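Homes & Living | Features

The sofa that wouldn't fit, and other lessons in small rooms

I have moved house five times as an adult and every single time I've told myself the same fib, that this would be the one where I measured everything first. I own a tape measure. I own two, because I lost one in the last move and bought another and then found the first inside a wellington boot. And still, one drizzly morning in February, I was standing on the pavement outside 22 Sauerland Road watching a pair of patient men from Flitov Removals tilt my sofa this way and that like people trying to get a cow into a phone box.

It didn't go in. Not by the front door, not by the back, and not by the window, which we took out of its sash at my insistence and then couldn't get back properly for a week. The sofa was a Triso, three seats and a chunky arm at each end, and it had cost me £747 in a sale. I'd loved it. It spent the night in the van and then went to my cousin in Leicester, who has a wide hall and no shame about gloating.

So there I was with a ground-floor flat, a lot of boxes and nothing to sit on, and I'm going to tell you something that surprised me (and my mother, who had opinions about it on the phone): those first weeks were lovely. The front room is small. With nothing in it, it wasn't small at all. The light came in at the side and went right across the floor in the afternoon, and I sat on a folded duvet with my back against the radiator and ate toast and felt terribly grand.
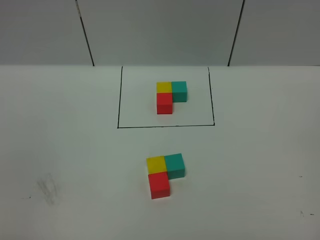
I started to wonder how much of what I'd always called a cramped home was just me, filling it. My last flat had been bigger than this one on paper. It had a proper dining table in it which I ate at twice, maybe, and a bookcase placed so the door only opened three-quarters of the way. I lived there for four years and turned sideways to get into my own living room every day of them!

A friend put me on to Shadi Mansour. She used to fit out narrowboats and now helps people arrange awkward flats, and she came round one evening with a roll of masking tape and a bag of clementines. I'd expected mood boards. She asked what time I got up, where I put my keys, whether I read lying down or sitting up and which foot I took my shoes off first. I had to stand up and do it to find out. It's the left.

"Everyone starts with the furniture," she said, peeling. "Start with the walking."

And then she made me walk. Door to window, door to kitchen, kitchen to where I thought a chair might go, carrying a mug of tea, then carrying the laundry. She followed along behind me sticking bits of tape to the boards wherever my feet went, and by the end of it there was a sort of crooked Y across the floor that hardly touched the back left corner or the alcove by the chimney breast. Those were the places for things, she said. The rest was road.

I've become a bit of a bore about the Y. I've drawn it on napkins for people. But it did explain every bad room I've ever lived in, and a few I've only visited. My aunt's lounge has a footstool bang in the middle of the road and the whole family has been stepping round it for thirty years.

Tape on the floor is also much cheaper than furniture, which you'd think I might have worked out before spending £747. We taped out a two-seater, and then an armchair, and then a daft little desk. I lived with the tape for a fortnight. The desk went on the third morning, when I'd walked straight through it twice on my way to the kettle. The armchair shuffled a foot to the right so that I could see the tree. It was a very satisfying way to furnish a room, on your hands and knees with a cup of tea going cold on the windowsill, and I'd recommend it to anyone – though get the low-tack sort, as the ordinary stuff took some varnish with it. 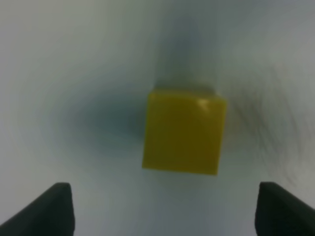
Buying things, slowly

I'm an impatient shopper. I like to get it all done in one trip and have chips afterwards. Shadi's rule was one piece a month, starting with whatever I was most fed up of not having, and I grumbled about it and then did it.

The first thing turned out to be a lamp. I'd have bet money on a sofa! But sitting on a duvet is fine, and sitting on a duvet under a bare bulb makes you feel like you're about to be asked where you were on the night in question. The second was a hook for my coat. The third was the armchair, a brown corduroy thing out of a charity shop, with one caster missing and a paperback wedged under that corner to this day.

I did buy one thing new, a storage unit from Pilico, the kind you put together from open boxes and can stack however you fancy. I built it as a tall tower first, as that seemed the clever way to use a small room. All up and no out. It was horrible. It loomed. I'd come in at night and think somebody was standing there.

So I rang Gaétan Vachon, who made my brother's kitchen and will talk about cupboards until the battery goes on your phone. He grew up in a flat over his father's workshop, four children in two rooms, and he has strong feelings about height. His view is that you should keep your big things below the line of your elbow and let the wall alone above that, as far as you can bear to. The eye goes to the top of whatever is tallest, he told me, and if that's a heap of board games then that's what your room is about.

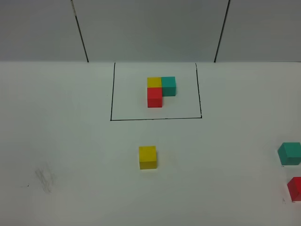 I took the tower down that same night, swearing a fair bit, and laid it out low along the alcove with one section turning the corner. It holds exactly the same amount of rubbish as before. But the wall over it is bare and the room seems to have had a good stretch. I put the radio on top, and a bowl for the keys, which now live where I had always dropped them anyway.

Gaétan also told me off about rugs (too little, everyone buys too little) and about pushing everything hard up against the skirting. He likes a gap behind a chair, even just a hand's width. I tried it with the corduroy one and lost two pens and a sock down there in the first week, so I've gone back to my old ways on that. You don't have to do everything a joiner tells you.

What I've still not got is a sofa. People ask. My mother asks most, as she'd like somewhere to sit when she comes that isn't either the one armchair or the edge of my bed, and she has a point. There's still tape down for the two-seater, gone a bit grubby now, and when friends come over we put cushions inside the lines and lean on the wall and somebody always ends up lying flat with their feet in the road. I've seen one I like. It's green, and it has legs that unscrew.

I've measured the front door. I've measured the inside door and the bend in the hall, and written the numbers on a card which is in my purse behind the library card. Now I just need to find out how wide the sofa is, and the shop doesn't seem to know.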